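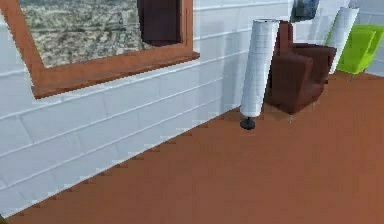 A window with a wooden sill, looking out over a city.

Stop paying agents by the head

By Laurinda Arruda

Most students who cross a border to study are sent by somebody. A parent hears of an agency from a cousin, the agency suggests three or four colleges, a form is filled in, and some months later the college pays the agency a commission. The student usually pays nothing, or a small handling fee. I have worked on both sides of this, first as a counsellor at an agency and later in the admissions office of a language school, and I think the way the commission is paid does more harm than the size of it.

The ordinary arrangement is simple. The school pays a share of the first year's tuition once the student has enrolled and the refund period has passed. After that the agent has no money riding on anything. If the student fails every module in spring, or goes home at Easter, or spends a year in a course that was wrong from the first week, the agent has already been paid and has moved on to the next intake.

I don't say this to attack agents. When I was a counsellor I worked hard for the families who came in, and so did the people at the desks next to mine. But we had a target of 50 enrolments each, and a target shapes a day. A student who needed three long conversations before deciding to stay at home for another year cost me an afternoon and brought in nothing. A student who would sign for whatever I put first on the list brought in the same commission as one I had thought about carefully. You notice that in your first month.

The schools know it too. When I moved to admissions I expected to find people who checked the agents' work closely, and what I found was an office with its own target. We had a recruitment number to reach by the end of August. In June we read applications properly. In August we read them fast. Þórarinn Damgaard, who ran the office then and has since retired, used to say that we complained about agents in the autumn and rang them in the summer, and he was right about that.

The usual answer is training. Agents are offered courses, certificates, badges for the website and places at workshops where they sit through twenty-minute meetings with one school after another. I have been to a good many of these and I would not abolish them. A counsellor who has met the person answering her emails does a better job. But a course teaches someone what good advice looks like, and most agents know that already. It doesn't alter what they are paid for.

My proposal is that the commission should be split in 2. Half would be paid at enrolment, as now, and half when the student finishes the first year in good standing. Good standing has to be defined in the contract, and it should be defined modestly. The student has attended, has passed enough to carry on, and has either carried on or left with the qualification they came for. A student who transfers to a better-suited course at another school should count as a success as well, and the second half should still be paid. Otherwise agents will be tempted to talk people into staying where they are unhappy.

Vutik, a small agency that sends students mostly to pathway colleges, has worked this way with 2 of its partner schools for several intakes. I asked Guðlaug Hauksdóttir, who manages its contracts, what had changed. She said the counsellors now ring students in November. Before, they rang only if a parent complained. She also said the first year was hard on the agency's cash, and that one counsellor left for a competitor that paid in full at enrolment. I mention this because people who favour a split tend to leave it out.

Cash is the strongest objection. A large agency can wait 11 months for half its money. An office with three staff above a pharmacy may not be able to, and it is often the small office that knows its families best. If schools simply impose a split, the small agencies will close or be bought and the big ones will fill the gap. So the school has to give something up as well. The total commission should be a little higher under the split than under the old terms, and the first half should be paid promptly, which at present it very often isn't. I have seen invoices sit in a finance department until the following intake while the same school lectured its agents on professional conduct.

The second objection is that agents can't control what happens in a classroom. Kwan-ho Pan, who has run an agency for longer than I have worked in the sector, put this to me with some heat. Why should he lose money if a school puts his student in a cold flat an hour from campus and gives her a tutor who doesn't reply? I think it's a fair complaint, and I also think it is a reason for the split. An agent who stands to lose money at a badly run school will stop sending students there. At the moment the agent has no such reason to stop, and the school hears nothing until its reviews go bad.

There is a third objection, which I hear less often and take more seriously. If agents are paid for students who finish, they may turn away the ones who look like a risk, such as the older applicant, the one with patchy grades or the one from a town that has never sent anyone abroad. I don't have a full answer. A school that wants such students could pay the whole sum at enrolment for them and take the risk itself, which seems right to me, as the school is the one that says in its brochure that it welcomes them.

Families should also be told. When I was a counsellor, very few parents asked who paid me, and I was not asked by my employer to bring it up. A single sheet of paper would do it, handed over at the first meeting, saying which schools pay this agency, on what terms, and which schools on the list pay nothing. Sigrún Vestergaard, a school counsellor who sees a lot of families before any agent does, gives them a list of questions to take along, and the first is how the agent earns a living. She says good agents answer it without any fuss.

None of this needs a new law or a new body to watch over it. It needs a school to change two paragraphs in its standard contract before the next round goes out. The schools I talk to mostly agree in private and say they would do it if their competitors did it first. Somebody will have to go first, and a school that loses a third of its first-year students every year has less to fear from that than it thinks.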